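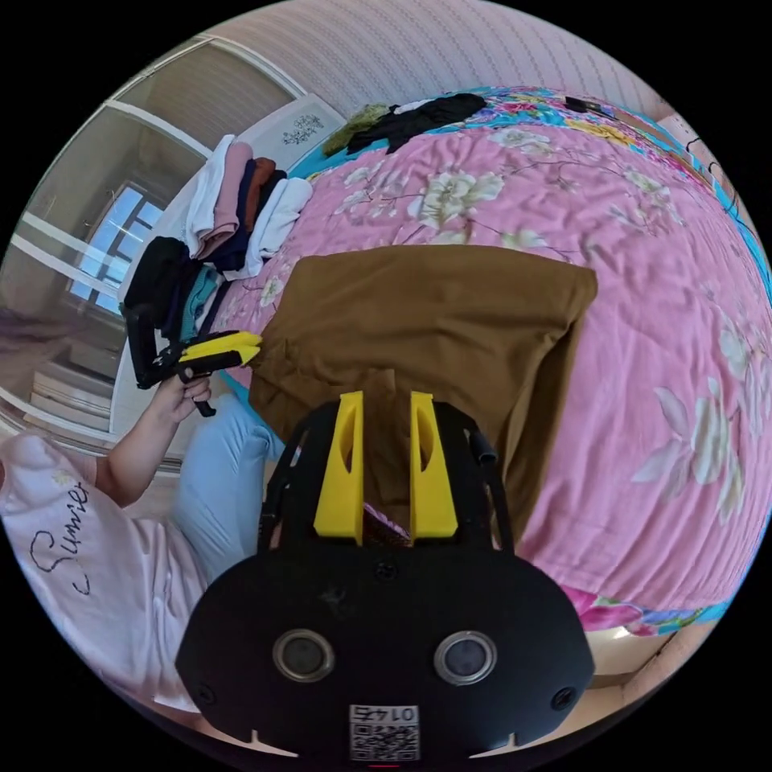 Folded brown garment on the pink flowered quilt

Sellthorpe Old Movie Club - minutes, 17 September 2025

I took the notes again, so blame me for the spelling. We started late because the Dreteo projector wanted an update, and we got through the June minutes with no changes.

Next screening: we're going with a haunted house double bill. I argued for two silents and lost, fair and square. The second feature starts after a 30 minute break, which should be enough for coffee and the usual fight over the best chairs.

Podcast: episode 3 is edited and sounds so much better than the last one! We talked over each other a lot in the part about the butler - I've left most of it in. The Atell microphones stay on loan to us until the next recording. 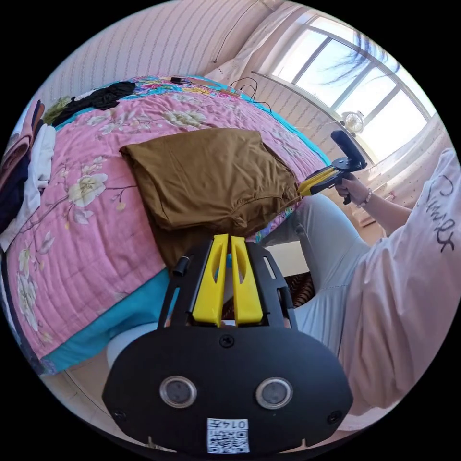
Pink quilt with cream flowers and a turquoise border

Poster printing: Nazarenko can do 500 flyers, but we'd need to send the artwork first and it still has the wrong start time on it. I'll fix that tonight. We voted for the green lettering.

Any other business: somebody asked if we could do a musical for once. Long silence, then a yes from the back row, so it's on the list for next time (bring titles, please). Also, the popcorn scoop is missing again. Check your bags.

Next meeting in the same room, doors open at 7.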